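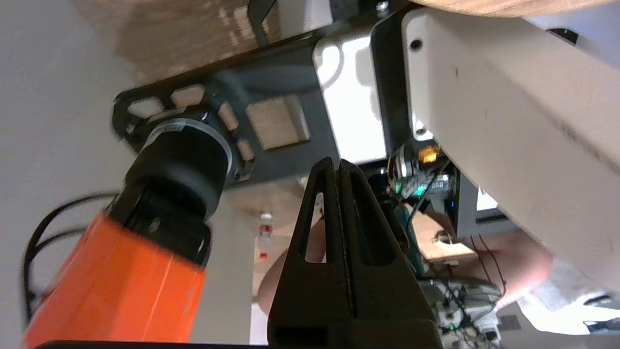

Tavwood puts its wrist camera and gripper comparison online, free for anyone to use

Hi, I'm Vesela Ristić, and I run the test bench at Tavwood. Our press releases are usually written by someone with better manners, but this one is about my bench, so I asked if I could do it myself and they said yes (thank you, Wendell!).

The news first. As of this month, Tavwood is publishing the complete results of its spring comparison of small grippers and wrist-mounted cameras. That's 938 recorded grasps, with the settings we used, our notes and the drawings for our mounting brackets, and you can download all of it without giving us your email address. We tested 2 gripper designs, the Clokesix and the Halilović, with 6 camera positions, and every run went through the same Trelto controller so that the timing would be comparable.

Why did we bother? For years customers have called us with the same question, usually in the form of "which gripper should I buy?" I'd give them an answer based on whatever I had on the arm that week. I never liked doing that. A finger that behaves beautifully with the camera high on the wrist can be a pain once you tilt the camera down and the fingertip starts hiding the very thing you're trying to pick up. Gripper and camera ought to be chosen together, and I wanted numbers I could point to when I said so.

The Clokesix has tapered fingers with a fair amount of give in them. It was the more forgiving of the pair by a long way. If the arm came in a little off center, the finger flexed and the grasp usually held anyway. It did less well with flat things lying on the table, like cards and thin lids, where the tip tended to ride up over the edge. The Halilović is stiffer and blunter, and it was excellent on boxes and anything else with straight sides. It also punished every sloppy approach I programmed, and I programmed plenty of them.

Then there's the camera position, which ate most of my May. I had expected the position straight behind the fingers to win. It gives you a lovely view of the fingertip, and that turned out to be the problem — a big part of every image was finger. Moving the camera off to one side and angling it inward gave us a much better look at the object in the last stretch before contact. The cost is that the bracket sticks out, so you have to watch your clearance near table edges and shelves. I bent one bracket learning this. The drawing in the download is for the version after that.

A word on cables, and I promise to keep it short. Please leave slack! A camera cable that seems fine with the arm at rest can go tight when the last joint turns, and a cable under tension will nudge the camera just enough to spoil your calibration. We lost over 2 hours of runs that way before I spotted it. Those runs are marked in the files and left out of the totals, but they're in there if you'd like to see what a slowly drifting camera looks like.

"What I like about this set is that the failures are all still in it," says Wendell Pettigrew, who looks after product support at Tavwood. "When a customer sends me a clip of a missed grasp, I can usually find one of Vesela's that looks the same, and then we have something to talk about."

A few things the comparison doesn't cover. We didn't test heavy objects, and we didn't try suction. All the work was done indoors under ordinary room lighting, so I can't say how any of the camera positions would hold up in bright sun. And I haven't run anything long enough to talk about wear on the fingers, although several people have asked. That's next on my list, together with a second controller if I can get the bench time.

We'd love to have results from other setups. If you repeat part of the test with your own arm, send us your files in whatever state they're in and I'll help you get them into the same layout. A description of how your camera is mounted, with the angle, is the most useful thing you can include.

The files, the bracket drawings and a short setup guide are on the downloads page of the Tavwood website. Questions about buying or servicing equipment should go to Wendell Pettigrew in product support. Questions about the tests come to me, and I'm easiest to catch before 10 a.m., when the arm is still warming up and so am I.

About Tavwood

Tavwood supplies and supports small robot arms, grippers and camera mounts for workshops, labs and schools.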